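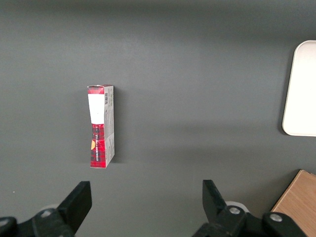 Figure 1. A small upright box, seen from the wrist, with the gripper open.

Robots and Everyday Work
Notes for the fourth meeting, 28 Oct 2020
Szu-yu Tsao

Welcome back, everyone, and thank you for the very lively discussion of dishwashers last time! We ran out of minutes before I could get to picking and placing, so we will start there, and I'll return to the Plurkby reading once we have some ground under our feet.

The question for the whole unit is whether machines can do our chores yet, at home or on the shop floor, and my own answer is "some of them, on a good day, if you set the table for them." Putting a box on a tray sounds like the least interesting job in the world (my apologies to anyone who has spent a summer doing it for pay). Still, I'd like you to look at Figure 1 for a while before reading on, and think about everything you would do with your own hand without noticing.

First, the grasp. The box is tall and narrow, and it seems to lean a little. A person slides a hand around it and lets the skin sort out the rest. With two flat finger pads, the arm has to come in fairly square to the faces, because if one pad touches well before the other, the box may tip over. Then there is the squeeze. Thin cardboard crushes easily, and a box with something heavy inside wants a firmer hold than an empty one - and from the outside you often can't tell which you have.

Second, the seeing. A camera at the wrist gives a fine close view of what lies between the fingers and a rather poor one of everything else. Notice that we get only the left part of the white tray. If the job is to set the box down in it, the machine has to remember where the rest is, or look again on the way, or have a second camera somewhere higher up.

Third, the variety. In the Peng exercise you will read about an arm that practiced on one kind of carton for up to 2,000 tries and became quite dependable at it. Swap in a soft pouch, or a carton lying flat, and you should ask what part of that practice carries over. The packing line at Dostthorpe gets around this by feeding every carton in the same way up, and I think that is perfectly sensible for a factory. Your kitchen counter will not be so obliging.

For next time, please read the Momeo handout and pick a chore you did this week. Write 2 pages on it, starting with where your hands went first and where your eyes were - they are often in different places! Bring a printed copy, as we will be trading them in pairs.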